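The simulated apartment at Zostovholm exists so that a learning system can be shown, many times over, how everyday objects are picked up and put down. Chaltu Gebretsadik, who leads demonstration gathering for the Tindden programme, explained that each example is performed by a person guiding the robot remotely. "We record the whole attempt, including the hesitation," she said. "The hesitation is part of the skill."

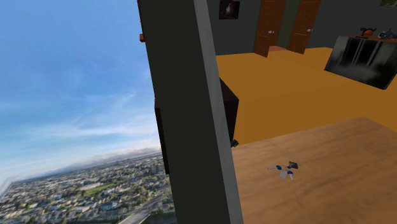

How many demonstrations does the programme intend to gather? The target for the first release is 2000, and the team had recorded 2272 by the end of January, the surplus being held back for testing.

Ms Gebretsadik was careful to separate quantity from worth. An operator works for 10 minutes before a break, and two reviewers must agree before an attempt is accepted. "A tired operator teaches tired habits," she remarked.
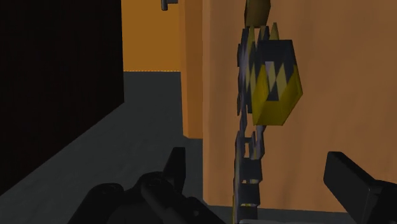
Labelling is the responsibility of Catalina Sepúlveda, who joined from the Yaman laboratory last year. She writes a short instruction for every recording and asks that the wording remain plain. Irregular shapes give her the most difficulty - a jagged, chain-like piece in dark slate and yellow, hanging between the two black gripper parts, has no everyday name that all operators would choose. "I accept several wordings," she said, "provided that each would make sense to a person at home." Her list of accepted terms will be issued with the recordings.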